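Mekdes Gebreyes
November

Spent the month sorting out how we store brackets at the Drustcombe unit. Writing it up in a few posts in case anyone else has a shelf full of stamped parts and no system.

Mekdes Gebreyes
The starting point was 2,945 steel brackets in mixed cardboard boxes, some on the floor, some under the bench. Two of the boxes had split. You could find what you wanted if you were prepared to kneel down and look for it.

Mekdes Gebreyes
First change was the racking. White metal, perforated uprights, so the shelves can be moved up or down a slot without much fuss. I put the blue bins on the upper shelf and kept the lower one for boxes still waiting to be gone through.

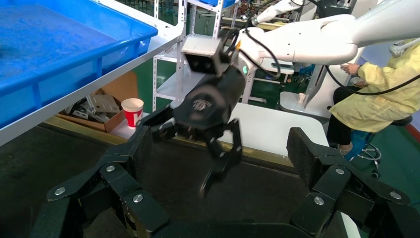

Blue bin up top, box of brackets and parts below. Paper cup next to the box.

Mekdes Gebreyes
Natnael asked why blue. They were the ones in stock. Grey metal does show up well against them, so I'd buy the same again.

Mekdes Gebreyes
We sorted in two evenings. 1,890 went into the bins as good stock. The rest had bent tabs or came from the old Gebremichael order, and those are boxed separately until Letay decides what to do with them.

Mekdes Gebreyes
Next was how many to put out at once. A full bin is a nuisance – the folded tabs catch in the cut-out windows and you lift three when you wanted one. A few at a time in a shallow layer is much better. They don't need to be in neat rows, they just need to not be on top of each other.
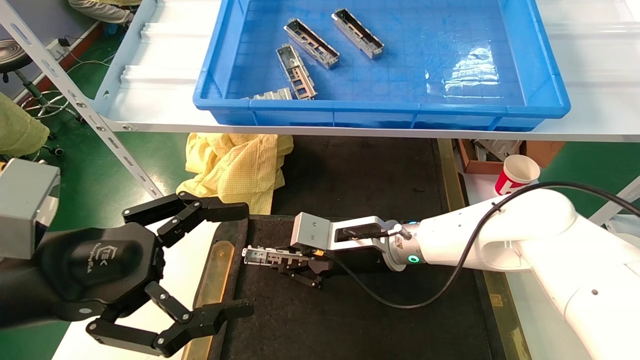
Mekdes Gebreyes

The bench under the shelf has a black anti-static mat with a yellow-brown strip down each side. I keep the mat clear apart from whatever is being worked on. Cloths go to the back, under the shelf. Folding them is optional, as you can tell.

Mekdes Gebreyes
Shelf height took a few goes. Too low and you knock your knuckles on the front rim, too high and you can't see the bottom of the tray. Mihret is a good deal shorter than me, so we set it to suit her and I've got used to it.

Mekdes Gebreyes
One thing I'd still fix is the light. It bounces off the right side of the tray floor and the parts on that side are harder to make out. Ayman reckons moving the lamp along would do it. I've tried to keep the parts over to the left for now.

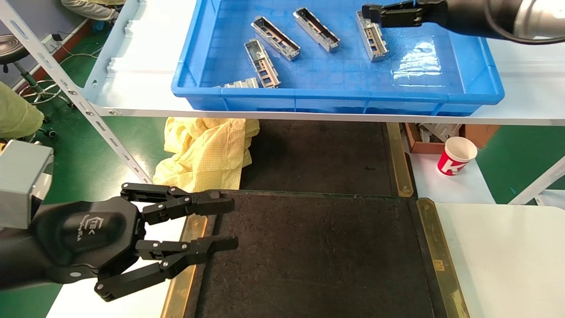
Refilling is the other job. We top the tray up from the stock boxes when it gets down to a couple, and whoever does it writes it on the Galley sheet by the door. Last count was 1,360 left, taken at 4 in the afternoon.

Mekdes Gebreyes
Letay has asked for the same layout for the Bruvness parts. Those are longer, so I'll need to measure the trays first. Will post the sizes when I have them.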